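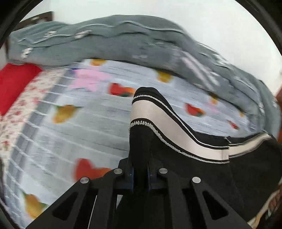
The Wedley Watch Cap

A black knit hat with a wide white band from Tonen, made to the same pattern since 1978. It has no pom-pom. We asked once and were told to leave.

Knitted in Drindau on a machine older than our accountant, from lambswool with enough nylon to survive your coat pocket. Wear it cuffed for warmth or uncuffed if you are hoping to be mistaken for a sculptor.

Size: one, stretches to 62 cm. Larger heads, please write to Digby Doolan, who has one.
Color: black with a white band. Navy in June, if the dyer is speaking to us.
Care: hand wash cool, dry flat. The tumble dryer makes a very nice hat for a grapefruit.
Repairs: free for 2 years – moths included, dogs considered.

Ships within 3 working days.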